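Werkeck bench notebook, July 2024
Labels and scales, continued from the Duren pages

Good morning on the labels! I came in meaning to spend an hour on them and it is now past lunch, my coffee is stone cold and the big bench is covered in offcuts of tape, and I feel like we finally have a way of marking things that I'd be happy to see on every bench in the shop.

Where we left off: the old stickers from Huet were peeling at the corners, the paper ones we made ourselves went gray after a month, and the arrows in grease pencil came off on everybody's sleeves. Kimie Imai had been saying for ages that the trouble was in what we wrote and I was wrong to keep blaming the glue. I have now come all the way over to her side. I'm writing this down while I still remember how the argument went.

What got me was the black block and the gray panel. I must have walked past the two of them every day since they came in and I never once looked properly at how they're marked. The block is a big matte black thing, all straight edges, and on its own you would have a hard time saying which way it wants to sit. Then there's the label on its face. Dark ground, white characters: 清洁面, clean side. Next to it a little yellow tag, 朝上放置, place facing up, with double chevrons. Kimie read it out for me, then wrote it on a scrap of tape and stuck it inside the front cover, so look there if you need it.

That's all there is to it, wording-wise. The white characters name the surface and the yellow tag says what to do with it. I went back and looked at our own labels after that and they are awful. One of mine says "NOTE: please make sure that the good face of this part is the one that is up before use (see sheet)". There is no sheet. I think there was a sheet in 2019.

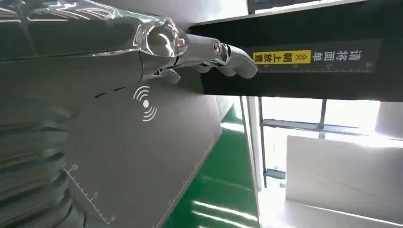 So the first thing I did was take all our orientation stickers and rewrite them using that pattern: name of the face, then the instruction, then the chevrons if there's room. "Clean side. This way up." "Ground face. Toward the wall." "Soft side. Down." It's amazing how much shorter they come out. The longest one in the new batch is six words and I'm still trying to shave it.

Color. Yellow for the instruction only, and everything else white on dark. I tried a sheet with red as well and it was a mess, the eye didn't know where to go. With just the one yellow tag I can find the instruction from the other end of the bench without my glasses. I tested this by walking backward until I hit the drill press stand. (Shin is fine.)

Upside-down test. Kimie's idea and a great one. You are most likely to need a this-way-up label when the thing is the wrong way up, or tilted, or you're leaning in over it from the back, so the label has to work from there too. We printed three versions of the chevrons and looked at them from every side of the bench:

Single arrow, thin. Fine straight on. Upside down it gets lost, and with a bit of glare on it I read it as a scratch.

Single arrow, fat. Better. Takes up too much of the tag and pushes the words down to a size I can't read.

Double chevrons. Lovely. They read from any side, even at a steep slant, and they leave space for the words. Going with these.

Scales. This is the part I'm really excited about and I know I'm going to bore everyone at the Thursday tea. There's a thin white ruler scale running right along the bottom edge of that label on the black block, very fine ticks, and the gray panel has graduations too, with small numerals, following its edge. I love this. Why do we keep reaching for a steel rule, laying it down, losing it under something, when the edge of the thing could have the marks on it already? Every surface we put parts on has an edge doing nothing.

I did a trial on the small fixture plate from Stiltine, the one with the chipped corner. Length along the front edge is 123 mm, which is a silly number but it's what's left after the chip was filed back. Steps, for whoever does the next one:

Clean the edge with alcohol and leave it alone until it's dry. I got impatient on the first and the tape lifted at one end before I'd even burnished it.

Print the scale white on clear, finest line the printer will hold. Ours starts to break up below 0.15 mm. On the dark plate it still looks crisp at 0.2, so use that.

Long tick at the tens, middle tick at the fives, short for the rest. Numerals only at the tens. I tried numerals at the fives and it looked like a bus timetable.

Set zero at the corner that touches the stop. I set zero at the left out of habit and the stop is on the right. Redid it.

Lay it down from the middle outward. Check against the steel rule at both ends before pressing it home. My first good one was out by about half a millimeter at the far end, from stretching the tape as I pulled it. The second was dead on, as near as I can see with the loupe.

Numerals face the person. Sounds obvious. On the Stiltine plate I had them facing the plate.

I should say that none of this is for real measuring. Anything that matters gets the calipers like always. The printed scale is for setting a thing down in the same place as last time, and for that it's wonderful. I put the same blank down on the plate, took it off, went and rinsed my cup, came back and put it down again on the same tick, over and over, and it made me very happy.

Icons. The gray panel has one of those wireless-looking marks on it in white, a dot in the middle with arcs going out on both sides. No words with it. I've been against icons in the shop since the business with the fridge sticker, but this one I'd keep, as the dot gives you a place to aim for. A picture that tells you where, fine. A picture that tells you what, I still want words with it. Kimie disagrees and thinks our glove symbol is perfectly clear. I've asked her to draw a better glove. The current one looks like a cow.

So the rule for now, in pencil: symbols allowed for a position, words for anything you have to do. Open to being argued with.

Languages. We have labels in German on the old Duren cabinets, French on whatever came through Huet, English on ours and Chinese on these newer pieces. I was all set to cover everything with English stickers and I'm glad I didn't. Two labels on one face is worse than one label you have to ask about. What I'd like is a single card at the end of the bench with each original wording and what it means, and the original left alone. I've started the card. So far it has the two phrases above, "oben" and "ne pas basculer". Please add to it! If you're not sure of a translation put a dot next to it and Kimie or I will chase it up.

Materials, for reordering:

Matte black label stock. The glossy is no good under the bench lamp, you get a white stripe right across the words. Matte goes a bit gray when you look along it but the lettering stays put.

Yellow tag stock, the warm yellow. The lemon one is too pale beside white.

Clear for the scales, the narrow roll.

White ink ribbon. We're down to the last 3 m and I used a shameful amount of it this morning on the first try at the numerals.

Shape of the tag. Rounded corners, every time. I cut half the batch square to save time and one had already caught on my cuff and curled before I'd finished sticking down the rest. The corner punch is back in the left drawer where it belongs, and it wants a new spring.

Placement, thoughts so far. The label should go on the face you look at when you're putting the thing down. We've had a habit of sticking them on top, which is the one place that ends up covered as soon as something is stacked. On the front, low down, with the scale as its bottom edge: you get the name, the instruction and the position in one look. I've done the drawer fronts and the two trays like this and left the lid of the parts washer for when I have a steadier hand.

Sticky bits still to sort out:

The ribbed housings. Nothing sticks to ridges. Maybe a hang tag on a loop, maybe just paint. Kimie suggested a flat clip. I like the clip.

Curved scale for the round table. I drew one and it's pretty but the ticks bunch up on the inside. Needs another go.

Whether to date the labels on the back. I'd like to, so that in a year we can see which stock lasted. It does mean writing on the back of each before peeling, and I forgot on nearly all of today's.

Plan is to live with this batch through the summer and take a hard look in September. If a label has been ignored, reword it. If it's been scrubbed off, find out what with. If somebody has written on one in pen, leave the pen on and show me, I want to see what was missing.

Leftover sheets are in the flat file, second from the top, sorted by yellow and not yellow. Help yourselves. The chevron file is saved on the shop computer as chevrons_good, please don't save over it, and the other one called chevrons_final is the bad one and I'll delete it tomorrow.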